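Vultuvar Open Day: Walk-Round Checklist for the Arm Demonstration, with Comments

Filled in by Marisol Lindgren, Thursday, February 22, 2018
Second reader: Barrett Yazzie
Demonstration: block pushing, Abdella cell, ground floor, Urthorpe building

Before anything else, a thank you to everybody who stayed late to help me get through this. I know my comments run long (Barrett has already told me so, kindly, twice) but I would much prefer that whoever does the walk-round for the August open day has too much to read than too little. Please mark each item OK, OK with comment, or Not OK, and don't leave a comment box blank if you had any doubt at all.

1. Visitor route and doors

1.1 Route from front desk to cell clear of boxes, carts and cables. OK.

1.2 Side door unlocked from inside. OK with comment. It sticks a little at the bottom and wants a good firm push. Dong-geon has put in a request with the building people, and in the meantime one of the hosts should stand near it when there's a group in the room.

1.3 Floor tape marking the visitor line. OK with comment. The tape was lifting at the corner by the window, so we pulled up that whole length and laid it fresh. Small children do love to pick at a loose end of tape, and once one starts, they all want a turn!

1.4 Group size posted at the door. Not OK on first pass, OK on second. The old sign was still up from the Evberg visit. Chantal printed a new one in bigger letters, with six visitors to a group and two hosts.

2. Stops and power

2.1 Emergency stop on the operator's desk pressed and reset. OK. I pressed it myself with the arm moving at demonstration speed, and then I had each of the hosts do it too, so that the first time they hit that button isn't in front of company.

2.2 Emergency stop on the visitor side pressed and reset. OK with comment. It works just as it should, but a tall person's coat could easily brush against it. We moved the coat rack to the other wall.

2.3 Speed limit set for open day. OK. Amos set it and I read it back to him from the screen. Please keep doing it this way, with one person setting and another reading, even if it feels a bit silly between old friends.

2.4 Power lead to the cell covered where people walk. OK.

3. Work surface and tool

3.1 Board seated flat on the blue platform, no rocking. OK. Press down on each corner with the flat of your hand, with the arm stopped.

3.2 Fasteners at the near corners of the board present and tight. OK. I went over both with the hand driver, and neither one took any more turning.

3.3 Board surface free of splinters and sticky spots. OK with comment. Run a dry cloth along the grain and see if it catches. We had three visitors' worth of fingerprints and what I suspect was juice after the last school group, and a block that sticks halfway makes the poor arm look foolish.

3.4 Pushing rod straight and firmly held in its collar. OK. Check this again at lunch.

3.5 Rod tip clear of the wood at rest. OK. Amos likes to start with the tip just over the board and the blocks bunched together off to one side, with plenty of bare wood left for pushing them into. The children get to call out which one should go next, and the green cylinder nearest the rod is usually the first to be picked.

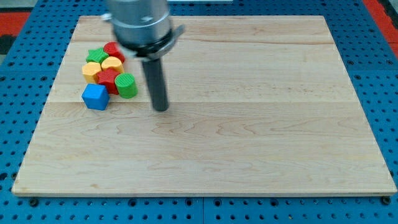

3.6 Blocks whole, clean and free of sharp edges. OK with comment. Feel around the points of the two stars in particular. The plastic is in good shape, and the ridged tops come up nicely with a damp cloth.

3.7 Blocks kept on the board, with none handed out during a run. OK with comment. This is the one I worry over most. A child who has been holding the blue cube will want to put it back personally, and that means a hand over the line. Chantal is bringing a separate tub of blocks for handling, and it will live on the welcome table.

4. Hosts and what they say

4.1 Each host knows who is at the stop. OK. Dong-geon in the morning, Barrett after lunch. They swap only between groups.

4.2 Opening words include the line, the stop and the side door. OK with comment. We timed it at about four minutes, and I'd love it a little shorter, but please don't trim the side door to get there.

4.3 Long hair, scarves and lanyards tucked in for anyone inside the line. OK, and that goes for me and my big green scarf as well.

Still open

Side door (1.2), with Dong-geon.
Tub of handling blocks (3.7), with Chantal.
Shorter opening words (4.2), with Amos and me. We'll try them out on Barrett's family, who have generously agreed to be a practice group.

Cleared to run once the tub is on the welcome table. M.L.

Read and agreed, apart from the length of it. B.Y.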